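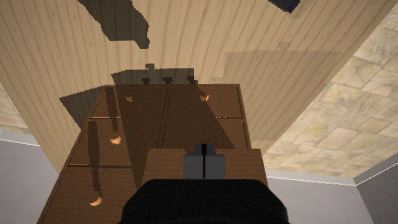 Short Fiction

The Ferry Clerk

The ticket office at Merneten opened at 5 in the morning and closed when the last boat was in. I worked the early half for eleven years. My sister thought it was a sad job, but she had only seen it in winter.

The boat ran to Osonow and back. The crossing took 30 minutes in good weather. Most of the people who used it worked at the cannery on the other side, and they had monthly passes, so they walked by my window without stopping. The rest bought a single or a return. I could tell which it would be before they spoke, and I was wrong often enough to keep it interesting.

In March of my last year a woman came up to the window and asked for a single to Osonow. She had a green coat and a cardboard suitcase tied with string. I gave her the ticket and she went down to the boat. In the evening, when I was at home peeling potatoes, the man who worked the late half telephoned to say that a woman had come off the boat and wanted her money back.

"She says she didn't go," he said.

"I sold her the ticket. I watched her get on."

"She got on. She says she never got off. She's been back and forth all day."

I told him to give her the money. He said the rules did not allow it, and I said I knew what the rules allowed. He paid her out of the tin we kept for stamps.

She was there again the next morning, same coat, same suitcase. She asked for a single to Osonow and put down the exact coins. I said a return would be cheaper if she was coming back.

"I'm not coming back," she said.

She came back on the last boat. This time she did not ask for the money.

It went on for 21 days. I started keeping her ticket ready under the edge of the blotter. The deckhands told me she sat on the port side with the suitcase on her knees, and when they tied up at Osonow she stood, walked as far as the ramp and looked at the town. Then she sat down again. They had stopped bothering her about the fare. One of them brought her soup from the galley, and she ate it and washed the bowl herself.

I am not a person who asks questions. A ticket window teaches you that, or maybe I took the job on account of it. But on a wet morning with no line behind her I asked what was in Osonow.

She thought about it. "A house on the hill behind Cheng's," she said. Cheng's was the hardware store. "It has a blue gate. I have the key for it."

"Is somebody waiting for you?"

"No. It's mine. It was left to me."

"Then you could go and see it."

"I know I could," she said, and picked up her ticket.

That night I looked for the house from our side. You can see the hill from the end of the pier, if the cannery lights are not too bright. There were four or five roofs up there and I could not have said which was hers. I stood until my feet were cold.

The company that owned the boat was called Zukis, and at the end of the month they sent an inspector to go through the books. He had a pencil behind each ear. He found 1,858 singles sold since New Year and he found the hole in the stamp tin, and he wanted to talk about the stamp tin. I said I had bought stamps. He asked to see them. I said I had used them. He wrote that down – he wrote for a long time – and then he asked me who I had been writing to.

While he was waiting for an answer she came to the window. It was raining and her coat had gone dark at the shoulders. She did not have the suitcase.

"Single?" I said.

"Return, please," she said.

I had to look up the price. She paid and took both halves and put them in separate pockets, and she went down the ramp with her hands free.

The inspector was still holding his pencil. I told him I had been writing to my sister, and he said that seemed like a lot of stamps for one sister. I paid it back out of my wages over the spring.

She was on the noon boat coming home. I was leaving my shift and we passed on the steps. There was mud on her shoes, up past the laces, and a smear of blue paint on her sleeve.

"The gate sticks," she said, and went on up toward the town.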